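Right, thread time. I've been making marmalade every February for 11 years and I've finally got a batch I'd give to someone I want to impress, so I'm writing it all down before I forget what I did.

Started with Sevilles from the greengrocer on Sundley high street. 900 grams, which is less than most recipes want, but my pan is small and I refuse to buy another one (there's no cupboard left to put it in).

First change this year: I soaked the peel overnight. I used to skip it because I only ever decide to make marmalade at four in the afternoon with the radio on. Big mistake, all those years! The peel came out so much softer.

Pips and pith went in a square of muslin, tied up tight. Last year mine came undone halfway through the boil and I was picking pips out with a teaspoon until bedtime. Double knot, please.

Cleiton Honorato, who lives downstairs and has opinions, told me to cut the peel thinner than I think it should be and then thinner again. I grumbled. He was right. My thick-cut years are over, sorry to my dad.

Simmered it for 2 hours with the lid half on. The whole stairwell smelt of oranges and the woman from the top flat knocked to ask if she could have a jar. (She can. She's on the list.)
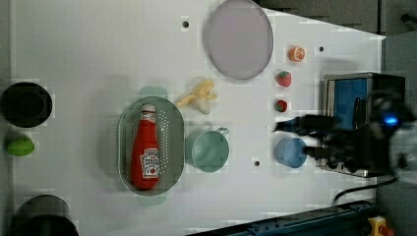
Somebody's bound to ask, so: can you make it with ordinary sweet oranges?

You can, but it'll taste flatter and you'll want the juice of a couple of lemons in there to help it set. I did it once when I'd missed the Sevilles and it was fine on toast, a bit like orange jam.

Anyway, sugar. Warm it in a low oven before it goes in. I tip it in all at once and stir until I can't feel any grit on the bottom of the pan, and only then does the heat go up.

Setting point! I don't own a thermometer. Cold saucer from the freezer, little blob on it, wait a minute, push it with a finger. If it wrinkles, take it off. Mine took four goes and I ran out of saucers so the last one was done on an egg cup.

Let it sit for a quarter of an hour before you pot it or all the peel floats up to the lid. I have a whole shelf of top-heavy jars from 2019 to prove this.

Elie Tarawneh and I are swapping jars again, mine for the lime one Elie makes with ginger in. I've been thinking about that lime one since last spring, it's ridiculous.

Taking three jars to the Hattar produce table as well. They give out a rosette. I have never had the rosette. I had "commended" once and the card is still on my fridge.

Labels next, if I can find the pen that doesn't smudge.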